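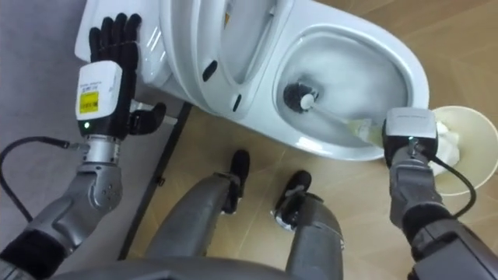

4.2 The bowl and everything that isn't the bowl

I started this part of the study thinking I knew what "cleaning the toilet" meant, and the diaries cured me of that in an afternoon. We had 148 households in Gullora keeping a cleaning diary through June, and between them they sent back 3,775 entries (some typed, some on the backs of receipts, one on a paper towel that I had to read with a flashlight). I read every one. The word "toilet" is all over them, and it means something different almost every time.

For a good many people it means the inside of the bowl and that's it. Squirt, brush, flush, done. For others it takes in the rim, the seat on both sides, the lid on both sides, the tank, the outside of the bowl, and the floor underneath. A few people put the handle on the list and then wrote a whole paragraph about the handle! So when two people both told us they clean the toilet twice a week, we could be looking at two jobs that barely overlap.

We settled on seven surfaces for the coding: inside of the bowl, rim, seat, lid, tank, outside of the bowl, and the floor close by. I wanted to split the seat into top and underside, and I still think we should have. Yeh, the older diary scheme we borrowed most of our codes from, treats it as one surface, and keeping it as one let us compare our entries with the earlier set without recoding the lot. The price is that somebody who wipes only the top gets the same mark as somebody who lifts the seat and does the whole thing.

The seat bumpers got away from us completely. They have no code of their own, and yet people kept bringing them up. They're fiddly, grime sits around the edges, and a quick swipe with a cloth goes right over them. I put them under "seat" and left a note in the margin, which is how I treated most things in this section that didn't fit.

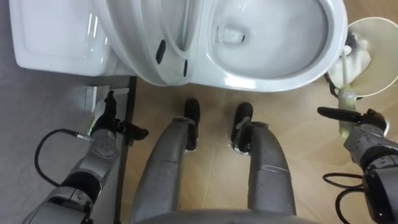 Figure 7. Toilet and floor from above. The black bumpers are on the seat, toward the tank; the floor in front is coded as "floor close by."

The floor was the other headache. How close is close? A person who mops the whole bathroom has cleaned the floor by the toilet whether they were thinking about it or not, and I didn't want to hand out credit for an accident (my coauthor did, and we went back and forth on it for longer than I'd like to admit). In the end an entry counted if the floor came up in the same sentence as the toilet, or if the writer said they went around the base. It's a blunt rule. It does at least give the same answer when two people apply it, and the softer rules we tried didn't.

4.3 Brush first or cloth first? 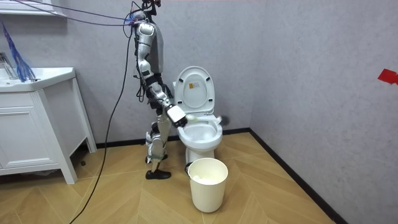 Toilet brush held in the open bowl, with a bucket of crumpled tissue on the floor in front.

Order turned out to be the part people had feelings about. We asked them to write down steps as they did them, and most did, more or less, though you can tell that some entries were filled in later from the couch.

The biggest group went brush first. They put the cleaner in, scrubbed the bowl, and only then picked up a cloth or a sponge for the seat and rim. The reasoning, where they gave any, was splashing. If you're going to fling drops onto the rim, you may as well do it before you've wiped it. A smaller group did the reverse and wiped from the top down, lid to seat to rim, and kept the brush for last. They talked about saving the worst for the end, and several said they wouldn't go back to wiping once the brush had been out.

Then there were 34 households that had no steady order at all. I like these diaries best. One week it's the brush, the next it's the cloth, and once in a while it's just the tank because that's what was dusty. Our Prineck score, which rewards doing things the same way each time, marks them down hard for this. I'm not convinced it should. Nothing in the diaries tells me their bathrooms were any dirtier, and we didn't go and check.

What people did with the brush afterward is thin in the entries. Some let it drip over the bowl with the seat pinning the handle, some rinsed it in the flush, and a lot of them simply stopped writing once the scrubbing was over.
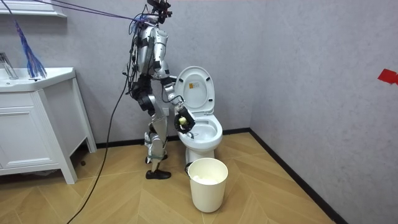 Yuk-lan Kao read a draft of this section and told me I had the sponge all wrong. Her view is that I lump sponges in with cloths when people plainly use them differently: a cloth gets one pass over everything, while a sponge tends to have one job, and in the entries she coded that job was very often the rim. She also said that a sponge raises the question of where it lives between uses, and that I'd skipped it because I didn't want to know.

She's right about the rim. I went back through her batch and the sponge entries do bunch up there, so the tables in the next section list cloth and sponge separately. Wipes and toilet paper stay together under "throwaway," which she has agreed to for now.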